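The Basket on the Work Table

By Shinji Sugawara

In our family, the bread always came to the table in cloth. My mother had one basket only, lined with a kitchen towel, and every August she sewed a new lining for it. When I moved to Urnlow I bought bowls, because bowls were easy to wash. It took me nine years to understand what I was missing.

A fabric basket is a modest thing. It weighs almost nothing, it makes no noise when you put it down, and it forgives a careless hand. At Clallier, the small shop behind the station, there is a full shelf of them. The owner, Mrs Elletti, told me that people come in for a bread basket and go home to fill it with threads, keys or letters.

"The bread gets two weeks," she said. "Then the basket has another job." 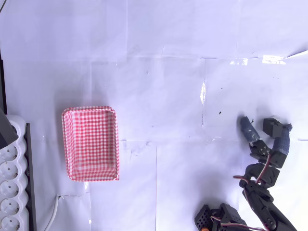
HOME & TABLE

Red and white gingham is the pattern that sells first, and I can see the reason. Check is a strict pattern, but on a basket it has to bend. On the floor the squares stay regular. On the sloping sides they are pressed and stretched, and along the folded rim they become smaller. An empty basket shows this best, so I always look at one before anything is put inside.

The padded edge is the part to examine when you buy. Press it between two fingers and let it go. If it stays flat, the basket will soon lose its shape. Look also at the corners, where the cloth must be folded. A little point of fabric does not disturb me, but a loose thread does.

For the work table I prefer a rectangular basket with rounded corners. It can stand along one side and leave the rest of the surface free for paper. In mine I keep scissors, tape and a small ruler. Mrs Elletti advises to have no more than five things in it, and I have tried to obey her.

Washing is simple if the padding is sewn in well. I use cool water and a mild soap, then I put a rolled towel inside and leave it until the next morning. A hot iron is not kind to the rim.

Clallier is at 2 Shimada Lane, Urnlow, and closes for lunch.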